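Home | Workshop | Office | Succession Planning | Contact

Passing On the Shop: Practical Tips for Owners Nearing Retirement
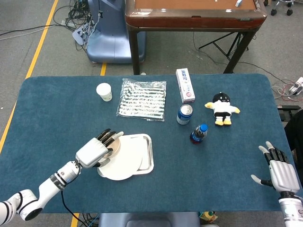

A stack of white paper plates on a blue-green felt table.

Owners of small workshops are advised to begin recording their working methods at least 2 years before they intend to step down. The following suggestions were compiled by Benedita Garcia for members of the Velthorpe business advisory service.

Keep one bound notebook at each bench. Enter machine settings, supplier contacts and repair dates in it, and sign each entry.

Label every key and store the spares in a single locked cabinet. The successor should hold a copy of the key list from the first month.

List all tools valued above $1000 separately, with serial numbers and proof of purchase. An appraiser will ask for this list.

Customer agreements made by word of mouth should be put in writing. At Calado, a joinery in Sterninthorpe, Amândio Carvalho retired at 62 and left 9 such agreements to be settled by his successor. Several took until August to resolve.

Schedule joint visits to the principal suppliers. Credit terms are often personal to the departing owner and may need to be renewed.

Review insurance, leases and bank signatures together. Retain the old signature cards until the bank confirms the change.

Last reviewed July 2020

Share 9 | Comments 2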